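Brirnis Kitchen Supply
Home > Refrigeration > Under-counter > Drawer fridges

Puda Two-Drawer Fridge

£559 including VAT
In stock at Plisilbridge
Delivery or collection

The Puda is an under-counter fridge with two full-width drawers in place of a door. It is made by Costache and sold by us for use in homes, staff kitchens, small cafés and holiday lets. It plugs into an ordinary socket, needs no water connection and can be freestanding or slid under a worktop.

Customers who buy it usually have a normal fridge already and want a second cold space close to where they prepare food or make drinks. It also suits anyone who finds it hard to bend down and reach to the back of a low shelf. You pull the drawer out and look down into it.

Drawers

The upper drawer is the shallower of the two. It is meant for packets, cheese, cooked meats, butter, tubs and jars. A sliding tray sits across the top of it and lifts out if you need the full depth.

The lower drawer is deep enough for most milk and small drinks bottles to stand upright. Two movable dividers come with it. They clip to a rail on either side and can be set close together to stop a single row of bottles from tipping, or taken out completely for a large pan or a box of vegetables. Tall wine bottles have to lie down. If you mainly want to store wine, have a look at the door models in the under-counter section.

Both drawers run on steel runners and open fully, so the back row is as easy to get at as the front. They close softly over the last part of their travel. Each drawer has its own seal, and opening one does not let the cold out of the other.

The drawer boxes lift off the runners for washing. Empty the drawer, pull it to its full length, press the two grey tabs under the front corners and raise the box towards you. It goes back the same way and clicks when it is seated.

Temperature

The two drawers share one cooling circuit and are set together. The control is a dial behind the top edge of the upper drawer, with settings from one to five. We suggest starting on three and leaving it for a day before changing anything. Put a fridge thermometer in the lower drawer and another in the upper one if you want to compare. The lower drawer tends to run slightly colder, so it is the better place for milk and raw meat. Raw meat should be wrapped and kept in a tray.

There is no freezer compartment. The Puda should not be used for medicines or samples that need a controlled temperature. 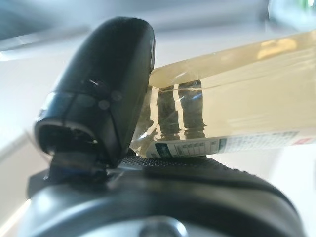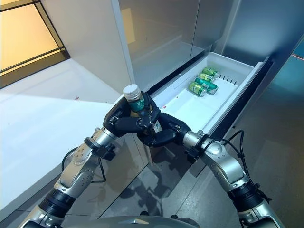
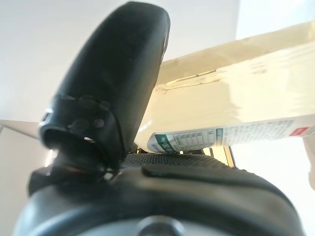 Second picture: small bottle with a white screw cap, at an open refrigerator drawer.

Size and fitting

Height: 700 mm with the feet wound right in
Depth: 500 mm, not including handles
Plug: 13 amp, fitted
Feet: four, adjustable
Drawers: two
Defrost: automatic
Finish: white or dark grey
Handles: bar handles, supplied in the box with screws

The width depends on which handles and side trims you choose, so please use the drawing on the download sheet and not a figure from an old brochure. The earlier Puda was a little wider and its sheet is still on a few websites.

Leave a gap at the back for air. The spacer bar fixed to the rear panel sets this for you and should stay on. At the front, check that nothing stops the drawers coming out to their full length. An oven handle on the opposite side of a narrow kitchen is the usual problem. Measure with the oven door closed, then open.

The plug should be somewhere you can reach after the fridge is in place, for example in the next cupboard along. The cable comes out at the lower left as you face the front. Do not run it from an extension lead.

The floor should be level and firm. With both drawers loaded and open, a good deal of weight sits forward of the front feet, and for this reason the cabinet comes with an anti-tip bracket. The bracket screws to the wall or to the underside of the worktop and has to be used in all cases, including freestanding. A catch stops both drawers from being opened at the same time. Please don't remove it.

Before first use

Take off all the tape, including the strips under the drawer boxes, which are easy to miss. Wipe the inside with warm water and a little bicarbonate of soda and dry it. Stand the fridge upright for four hours before switching it on, or overnight if it has been carried on its side. Let it run empty until it feels cold inside, then load it.

There may be a plastic smell for the first couple of days. An open dish of bicarbonate of soda in the lower drawer helps.

Noise

The compressor makes a low hum when running and a click when it starts and stops. You will notice it in a bedroom or a very quiet office. In a kitchen most people don't. A rattle normally means that the feet are uneven or that the back of the cabinet is touching a pipe.

Cleaning and care

Wipe spills as they happen, and wash the drawer boxes by hand every month or so. They are not suitable for a dishwasher. Use a soft cloth on the seals and get into the folds, where crumbs collect and stop the drawer closing properly. Twice a year, unplug the fridge, pull it forward and brush the dust from the grille at the back.

The runners are greased for life. Don't oil them. If a drawer becomes stiff, take the box off and look for a bottle top or a bit of label caught in the track.

Water from the automatic defrost runs down a channel at the back and into a tray over the compressor, where it evaporates. If you find water in the bottom drawer, the channel is probably blocked. A cotton bud or a pipe cleaner will clear it.

Spares

We keep the following at Plisilbridge and can post them:

Drawer seal, upper or lower
Drawer divider, sold singly
Sliding tray
Pair of runners
Bar handle with screws
Anti-tip bracket
Adjustable foot

Please have the serial number ready when you order. It is on a silver label on the inside left wall, visible when the upper drawer box is off. Seals for the earlier Puda are a different shape and will not fit this one.

Delivery

Delivery is to the door on the ground floor. For an extra charge, our own van can bring the fridge into the room and take the packaging away, within the Plisilbridge delivery area. We can also take your old fridge if it is empty, unplugged and disconnected. Choose this at the checkout, as the driver cannot add it on the day.

Check the cabinet for dents before you sign. If there isn't time to unpack it, write "not inspected" on the sheet and send us photographs of any damage by the end of the next working day.

Returns and guarantee

An unused fridge in its original packing can be returned within 30 days. You pay the return carriage unless the item is faulty. Costache gives a two-year guarantee on parts and labour for home use, and one year in a business. The guarantee does not cover light scratches, or damage caused by using the fridge in an unheated garage or outbuilding.

Questions we are asked

Can the drawer fronts be covered to match my kitchen?
No. The fronts are sealed and cannot take a panel. White and dark grey are the only finishes.

Can two be placed side by side?
Yes. Leave a finger's width between them, and give each its own socket and its own bracket.

Can I put a microwave on top?
Yes, if it has its own feet and its vents are clear. Don't put a toaster or a hob on it.

Does it have a light?
There is one in each drawer, which comes on when the drawer is opened. They are sealed units and are changed by an engineer.

Does it lock?
Not as supplied. Costache makes a lock kit for workplaces, which we can order in. Allow two weeks.

Is there one on display?
Yes, a white one, at the Plisilbridge counter. It is switched on, and you are welcome to bring your own bottles or boxes to see if they fit.

Related items

Fridge thermometer, twin pack
Drawer liner mat, cut to size
Puda single-drawer fridge
Worktop support rail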